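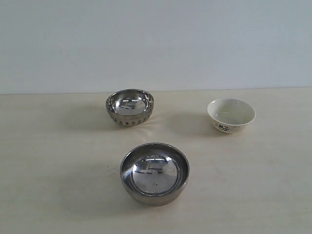
About Brorkmont

Brorkmont supplies bowls to canteens, school kitchens, small restaurants and cooking schools. We stock stainless steel and white porcelain. We do not sell plates, cutlery or glassware, and requests for these are passed to Duvodik, whose warehouse is next to ours and who will combine deliveries with us on one pallet.

The company was started by Ľubomír Kadlec and Danica Baláž, who had both worked in purchasing for hospital kitchens. Their complaint at the time was that catalogs listed bowls by a single diameter without stating whether it was taken at the inner or outer edge of the rim. Our listings give both, together with height, base diameter, weight and capacity to the brim. Working capacity is listed separately and is measured to a line below the rim. A bowl sold as 700 ml holds 700 ml at that line.

What we stock

Steel bowls come with plain or dimpled outer walls. The dimpled wall gives a better grip when the bowl is carried by the side, and small scratches show less on it. Interiors are smooth in both versions. Rims are rolled, and we reject any bowl on which the roll is left open, as water and food residue collect in the gap.

Porcelain bowls are white only. We tried a gray glaze for one season and dropped it when two batches would not match each other.

The current catalog has 33 bowl models. Discontinued models stay in the online list with their dimensions so that customers can find a replacement that fits the same shelf or the same lid.
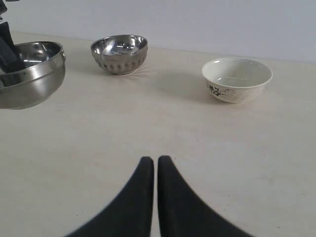
How bowls are checked

Each new model is inspected on a plain table against a plain wall. Polished steel picks up reflections from everything near it, and a busy background makes dents hard to find. The interior is checked first, then the rim, then the outer wall and base. Mixed sets are also set out together, steel beside porcelain, to compare sizes before a set is given a catalog number.

Abbas Najafi runs inspection. His reject sheet has separate columns for rim, wall, base and finish, and suppliers receive a copy with each return. Last year the sheet recorded 3,408 bowls inspected by hand. Bořivoj Beneš handles the supplier side, including repeat orders and claims for transit damage.

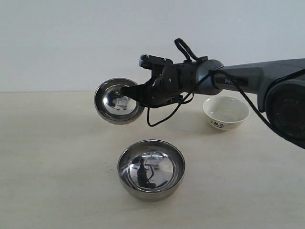 Steel bowls of the same model are nested for shipping with a paper sheet between each pair. Porcelain is packed upright in divided cartons supplied by Judunwood. Please keep the dividers until the delivery has been checked, as claims for chipped porcelain have to include the carton.

Ordering and visits

Trade accounts are opened by Kvido Šimko, normally within two working days. Samples are charged at list price and credited against the first order. The sample room is open to account holders from 9 a.m. to 3 p.m. by appointment and is closed in April for stocktaking.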